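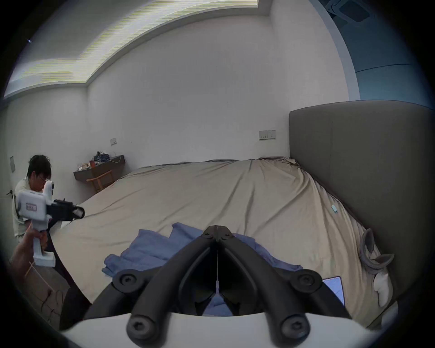

December, bedroom set, notebook 2

Started 9:40. Linen day. The plan was to finish the folding cards for the towels and get the fitted sheet question settled before Divina goes on leave. We got through the towels and most of the sheet.

Bed first. The mattress is the deep one from Horgan and the beige fitted sheet is the only one of ours that gets over all the corners without a fight. The white set rides up at the foot as soon as anyone leans on it. Divina put the beige on alone in the morning, headboard side first, then the far side, then walked the last corners down. She says always do the headboard side first on this bed. The headboard is padded and the mattress sits tight up to it, so there is hardly room for a hand, and if you leave it until last you are pulling against the whole sheet. I tried it the other way round afterward and skinned a knuckle on the bed rail. Writing her order on the card.

The sheet still bunches a little along the headboard. We can live with that. Diagonal wrinkles across the middle come from one corner being pulled harder than the one opposite. To get rid of them, lift the slack corner, pull it toward you and tuck again. Smoothing with the flat of the hand only moves them around.

Towels. Using the blue ones from the Makell order. They came out of the dryer soft and with no real crease memory, good for practice but they slump when you stack them. Each trial starts with the towel dropped on the bed in a heap, corners wherever they land. Steps as they stand now:

Find one corner and lift it clear of the bed.
Run along the hem to the next corner. Short edge if you can tell which it is.
Hold both up, let it hang, lay it down away from you.
Fold in half toward you, then in half again.
Fold in thirds the other way. Hem goes inside.

Villads wanted to drop the hanging step and do the whole thing flat. We tried both. Flat is fine on a thin towel. On these the middle stays rucked and you end up with a fat fold on one side that leans over when stacked. Keeping the hanging step for bath size, flat allowed for hand towels and washcloths.

The second fold is where people go wrong. If the edges are off by a thumb's width at the first half, it is twice that by the time you get to thirds. Peninah fixes it by pinching both corners together before she lays the fold down. Added to the card.

Shelf width on the linen cupboard is 316 mm inside. A towel folded in thirds goes in with a bit to spare. Folded in quarters it's narrower and we could get another stack in, but the stacks then get tall and fall over toward the door. Staying with thirds.

Broke for lunch. Birdie came by from Wustcombe with the two spare pillows and took the torn duvet cover back with her. She asked whether the bed could be turned so the headboard is on the window side. I said no for now. We would have to redo the floor tape and all the cards say "headboard side" meaning the side it is on today. If it does get moved, the cards need changing the same day.

Afternoon, fitted sheet folding. The old argument. Leonora does it standing, hands in two corners, flips one over the other and carries on round. Very quick, and I can't follow it even when she goes slowly. I do it on the bed: lay it elastic side up, tuck the foot corners into the head corners, square it off, fold the elastic edge in, then thirds. Mine is slower but a new person got it right on the second go. The card will have mine. Leonora's can go in as a note for anyone who wants it.

The bed has to be clear to do this, so towels get folded and put away before anyone strips the sheet. We had them in the wrong order on the sheet of tasks. Corrected.

Laundry log stands at 1,470 items through the machines as of today. The blue towels are holding their color. One has a pulled loop near the hem, snipped it, do not pull it. The beige sheet is starting to thin on one corner seam, still fine to use.

Orkgate delivery of new pillowcases not here. Their note says envelope closure this time, so the pillowcase card may need a rewrite. Leave it until we have one in hand.

To do:
Retype towel card with the corner pinch and the hem note.
Fitted sheet card, first draft, Peninah to try it cold.
Ask Divina where the mattress protector went.
Washcloths still unsorted in the basket by the cupboard.

Stopped 4:15. Cupboard shut, towels in, beige sheet left on the bed for the morning.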